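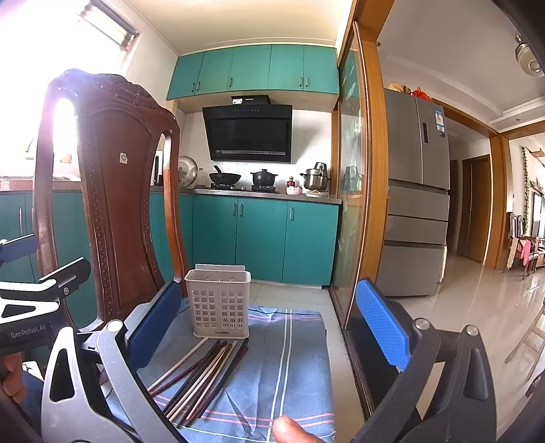
My dishwasher quits in the middle of a wash with water still sitting in the bottom, and the light on the front blinks 4 times, stops, and blinks 4 times again until I open the door. It's a Clatel 285, the narrow one that fits at the end of the counter, bought used for 300 dollars from a woman in Sundesthorpe who swore it had never given her trouble (I believe her, she cried a little when we carried it out). We run it every night. I use it for everything, and I do mean everything, all the way down to the chopsticks, the dark brown pairs and the pale cream ones together, and yes I know the wooden ones aren't supposed to go in there and my mother has already told me so. I bring it up because your form asks what's normally in the load. Plates, bowls, rice pot lid, far too many chopsticks.

Ticket opened Sep 18, 2019
Product: Clatel 285 dishwasher
Problem type: Stops before end of cycle / not draining
Under warranty: No

What happens, as best I can tell you. I press Normal, it fills, it sounds fine, it washes for a good while. Then comes the part where you'd expect to hear it gurgle into the sink drain, and I get a hum. A low one, like a fridge in another room. It hums, it clicks, it hums again, and then the blinking starts. If I switch it off at the wall and leave it off while I eat dinner, it will sometimes drain when I turn it back on, and then I think I've fixed it, and then the next night it does it again.

What I tried before writing in:
Took out the round filter and washed it with dish soap and an old toothbrush. It was gross. No change.
Ran it empty with a cup of white vinegar on the top rack. Kitchen smelled like pickles, no change.
Turned the power off overnight. Worked once, then back to blinking.
Yelled at it.

My manual is a photocopy and the page with the blink codes got copied crooked, so I have one, two and three blinks and then half a line that says "check dr". Drain? Door? I'd love to know!

Reply from Clatel Support

Hello Oanh, thank you for the details. Four blinks on the 285 is the drain fault. The machine has tried to pump out and the water level has not dropped in the time allowed. Please check the drain hose for kinks, check the connection under the sink, and look in the sump below the filter for anything that may be stopping the pump. Small bones, glass, toothpicks and seeds are common. Let us know what you find and whether the hum changes.

Me again, next evening

Okay! Drain, not door. I can stop slamming it.

I pulled everything out from under the sink, which took longer than the actual job. (I own three bottles of the same glass cleaner. Why.) The hose comes through a hole in the cabinet and goes up to the drain at a sort of lazy angle. There was no kink that I could see, but it did sag down behind the trash can and come back up, so there was always going to be water sitting in the dip. I hitched it up with a zip tie so it makes one high loop right under the countertop and then drops. My neighbor's plumber did hers that way and she has never had to write to anyone.

Then the sump. I bailed out the water with a coffee mug and then a sponge and then a towel when I got tired of the sponge. I was so sure I was going to find the end of a chopstick in there. I'd talked myself into it, I'd practically planned the speech I was going to give my husband. Nope. I found a lemon seed, a piece of a bread bag clip, and the label off a jar, gone to mush and wrapped around itself. I thought the label had to be it.

Put it all back together, ran the short wash, and it drained! Big gurgle, beautiful. I wrote half a thank you note to you in my head.

Ran the Normal wash right after with the dinner things and got the hum and four blinks. So, not fixed.

Reply from Clatel Support

Thank you, that is helpful. The short wash uses less water and cooler water, so a weak pump can sometimes manage it. Before replacing any parts, please check the air gap or the disposal inlet, depending on which one you have. If the disposal was fitted after the dishwasher, please also confirm that the knockout plug was removed.

Me, two days later

No air gap. We do have a disposal and it was here when we moved in, and the machine drained fine into it all last winter, so the plug has to be out. But I took the hose off anyway to look. If you've never done this, put a bowl under it. A bigger bowl than that.

The inlet had a ring of gray grease in it like the inside of a candle holder. I got most of it out with a bottle brush and the rest with a butter knife and a paper towel. While the hose was off, I held the loose end over a bucket and had my husband start the drain by pressing and holding the Start button (it's on the crooked page of my manual, one of the few things I can read on it). So this was the pump pushing into thin air with nothing downstream at all. What came out was a dribble. Then it hummed, then it gave a little push, then a dribble again.

I'm no expert but that seems bad? With nothing to push against?

I also did the thing where you blow through the hose. I will not be taking questions about the thing where you blow through the hose. It was clear.
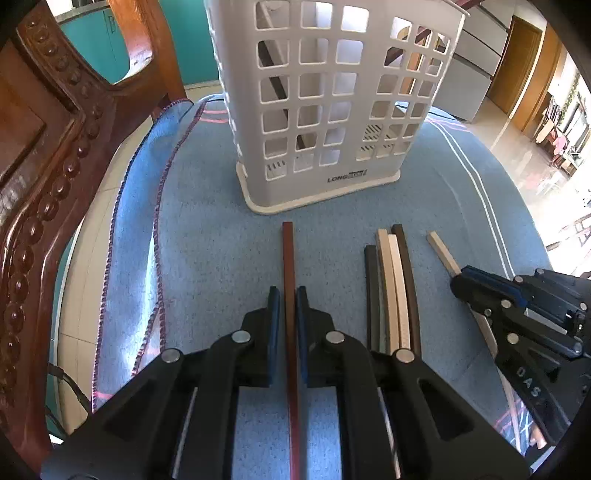
Oanh Đặng
Ticket owner, Clatel 285 (home user)

Quick update while I wait on you, because I got impatient and called around for a pump.

The first place told me they don't do Clatel. The second put me on hold so long I did the dishes. By hand! All of them! Then I tried Grirkirus Appliance Parts and the guy there knew the machine right away, he said the 285 had two different drain pumps over the years and they look the same in the box but the plug is turned a different way. He wanted me to read him the number stamped on the old one. To see the number you have to tip the machine back and take off the bottom tray, so that was my evening.

For anybody else reading this with the same model, here's how I got in there. Breaker off first. Water off under the sink. Take out both racks. Two screws hold it to the underside of the counter, and you slide it forward on a towel so it doesn't scratch the floor. I leaned it back against a kitchen chair with a folded blanket over the seat, and my husband sat in front of it with his foot against the bottom like he was holding a door shut. The tray comes off with a regular Phillips. The pump is on the left side if you're facing the front, it has a gray body, and it comes out with a twist once you squeeze the little tab. The tab is stiff. I used the handle of a spoon.

And there it was. Stuck in the little chamber behind the pump blades where you can't see it from above, a sliver of glass! Really thin and curved, I think from the juice glass that broke in there over the summer. I thought I'd gotten all of that. The blades had been scraping on it, and one of them was chewed down on the end. It would turn with my finger and then catch, and turn and then catch. So that's the hum.

Reply from Clatel Support

Good find, and please be careful with your hands. With a damaged impeller we would recommend a new pump. Removing the glass alone may bring it back for a few washes, but the fault usually returns. The seal ring should be replaced at the same time. It is included with the pump.

Me, hopefully the last time

Ordered it from Grirkirus, 85 dollars with the ring in the bag. I winced, but a service call was going to be more than that before anybody even opened the door. I asked for it to be held at Nghiêm, the grocery on my corner, they take packages for half the street and they're open late. Picked it up along with scallions.

Putting it in was the easy part. I wiped the inside of the hole where the pump sits, put a bit of dish soap on the ring like the sheet said, twisted it until the tab clicked, plugged it in. My first try I had it a hair off and got a slow drip onto the towel as soon as I poured some water in from the top. So please do pour some water in from the top before you push the machine all the way back! Took it out, turned the ring over, tried again, and the towel stayed dry.

Ran it empty on Normal. Full drain, no hum. Ran it with the dinner things on Normal. Full drain. It has run every night since then with no blinking at all, and it's quieter than when we bought it, so I wonder how long that glass was really in there. Or if it was even our glass.

One question left and then you can close this. If I unplug it when we go away, does it matter if there's a little water left under the filter? There's always a bit, maybe a few spoonfuls. It isn't the same as before, I just never looked down there until this month and now I look every day.

Also could somebody please send me a straight copy of the page with the blink codes.

Reply from Clatel Support

A small amount of water under the filter is normal and keeps the seal from drying out. It is fine to leave it while you are away. The page is attached to this ticket. We will mark it as solved.

Status: Solved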